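4.2 Collecting demonstrations by remote control

All demonstrations in the Drova set were given by people driving a simulated two-armed robot from a desk, with a hand controller for each arm and a pedal for the base. We had planned to use the pedal sparingly. The operators had other plans, and by the end of August the pedal had worn through its rubber and was held to the floor with carpet tape.

The task was stated to operators in one sentence: approach the table, take hold of the small item and bring it back to the start position. We left the wording loose on purpose. In an earlier pilot at Siliņa we had supplied a two-page protocol, and the demonstrations that came back were mostly demonstrations of people reading a two-page protocol. Pauses of several seconds appeared at each numbered step, and the policy trained on them learned to pause as well, with some conviction.

Operators drove from the robot's own views and had no overhead map. This is harder than it sounds. A view that moves with the robot rolls and pitches along with it, and the walls of a perfectly upright room spend much of a session at angles no builder would sign off on. Tullio Donati, who gave the first 100 demonstrations, took to navigating by the framed picture on the gray wall, keeping it on one side going in and looking for it again coming out. Other operators adopted the habit without being told. We mention it because it shows up in the data: trained policies slow down near the picture, and we spent most of a week looking for a bug in the base controller before somebody thought to ask the humans.

Figure 6 gives two views from the collection, both in the same simulated room. 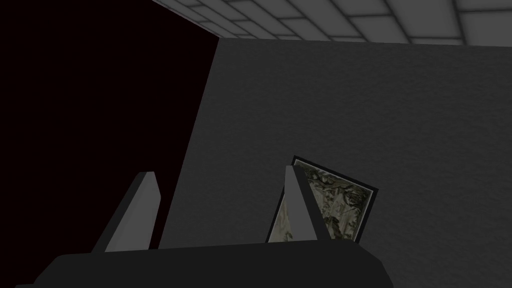
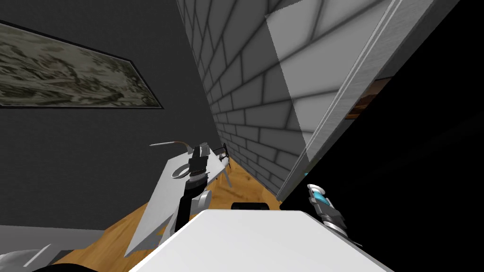
Figure 6. Robot views during remote control. First: gripper fingers near the textured gray wall, with the framed picture behind the right finger. Second: the black gripper beside the small white ring-shaped object on the table, with the other gripper to the right.

Kaja Sproģis, reading a draft of this section, objected that what we call a demonstration is really two things glued together, a drive and a grasp, and that the drive is mostly the operator finding out where they are. A robot that copies it, she wrote in the margin, is copying somebody being lost. She proposed that we throw out everything before the first deliberate arm movement and train on the remainder.

We tried it. Of the 1,704 demonstrations recorded, 164 had no arm movement that two labelers could agree to call deliberate, and these were set aside. The rest were trimmed at the agreed point. The policy trained on the trimmed set grasped well when it was started near the table and had no idea what to do anywhere else, a limitation it shares with several of the authors before nine in the morning. The policy trained on the full set wandered, but it wandered back. When it missed the table on the first approach it tended to reverse, turn and try again, much as the operators had.

Our reading is that some of the fumbling is worth keeping. An operator who overshoots and recovers has shown the robot how to recover, and a clean demonstration cannot do that. Sproģis accepts the result for the approach and disputes it for the grasp, where in her view a hesitant hand teaches only hesitation. We have no experiment that settles this – the trimmed and full sets differ in length as well as content – and we leave both policies in the comparison in Section 5.

One last point concerns operator fatigue. Sessions were limited to 40 minutes after Ott Org completed a much longer one on a Sunday and reported that he had tried to lean sideways in order to see past a wall in the simulator. The demonstrations from that session are usable up to the midpoint. They have been kept in the set with a flag, together with his notes, which are not.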